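**Tarneo home hub range reaches Canadian stores in December**

Tarneo will begin selling its Besska line of smart home hubs in Canada this December, following the range's release in Australia last year. The hubs will be carried by 286 stores, with online orders opening at 9 a.m. Eastern on launch day.

The line has three models. All of them support voice control in English and French, and the largest adds a colour display. Owners can link up to 41 lights, locks and sensors to a single hub.

"Canadian customers have asked for this range since it was first shown," said Yasmine Bennani, Director of Canadian Sales. "We are pleased to offer the full line – including the display model – from the first day."

Each hub comes with a two-year warranty. Repairs will be handled at the Hamdy service centre.
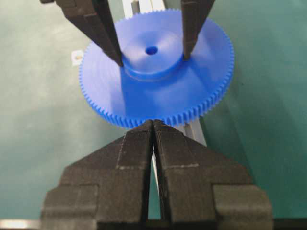
Customers who own an earlier Tarneo speaker may trade it in at any participating store until the end of January.

**Media contact:** Yaw Addo, Communications, Tarneo Canada, extension 2913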